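Rurken Street Share House: The Kitchen Gallery

Rent inspections come with a checklist. Kitchens come with a personality, and ours has been through a bit. What follows is a record of the room at the back of number 73, put together over one October for the benefit of former housemates who keep asking if it's still like that. It is still like that.

A few notes before you scroll. The house was built in stages by people who don't seem to have met. The kitchen belongs to the last stage, which explains the good light and the silver drawer handles. Hot water arrives from the far end of the building, by way of the laundry, and takes long enough that you can read the back of a cereal box while you wait. We have all read the back of the cereal box.

The dishes policy, adopted after a long and fairly heated meeting over takeaway from Ait Brahim on the corner, has 2 rules. Whoever cooks doesn't wash. Whoever washes doesn't comment on the cooking. There was going to be a third rule about soaking, but we couldn't agree on when soaking stops and neglect begins. Opinions ranged from ten minutes to a long weekend.

The crockery is a story in itself. Most of it came from the Deltham op shop, where the shelf by the door was going for 10 dollars the lot, and where matching was regarded as showing off. Colours were chosen on the theory that each person would have their own and so be answerable for it. It lasted until the first dinner with guests. Now everyone eats off whatever is clean, and every dirty plate belongs to somebody who's out.

The tea towels deserve a mention too. One of them is a souvenir of Grotura, a town none of us has visited, with a recipe for scones printed on it. The scones have been attempted. The tea towel remains the better looking of the two.

As for the drying rack, it collapsed in the winter and we've been meaning to replace it. In its absence we have developed a method where things are leaned on other things, and you take what you need from the top like a party game. Losses so far have been one mug and the lid of the butter dish, which has been living under cling wrap ever since.

Former residents may also remember the sponge. It has been retired, and its successor is already going the same way.

On to the evidence, then. Mid-afternoon, the hour when lunch is officially over and dinner is somebody else's problem.
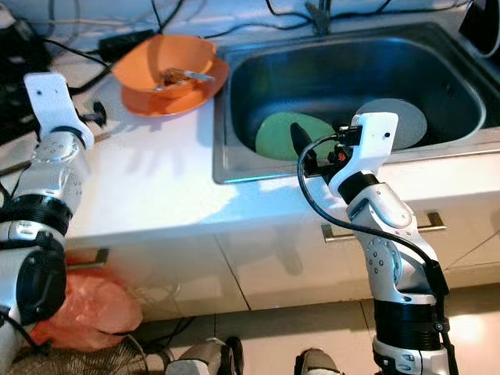 Green and grey in the sink, propping each other up. The orange bowl got as far as the counter, saucer, spoon, leftovers and all.

That bowl is a repeat offender. It's the right size for everything, so it gets used for everything, and it has a habit of pulling up just short of the sink. The power adapter at the back of the counter is a permanent resident. We once drew up a plan for moving the cables, with arrows, and stuck it to the fridge, where it is now holding up very well under a pizza menu.

More to come once the oven has been cleaned, so don't hold your breath. If you lived here and have older photos, particularly from before the benchtop was replaced, send them through and we'll add them. If you lived here and have our good saucepan, the one with the lid that fits, you can leave it on the front step after dark and we won't ask any questions.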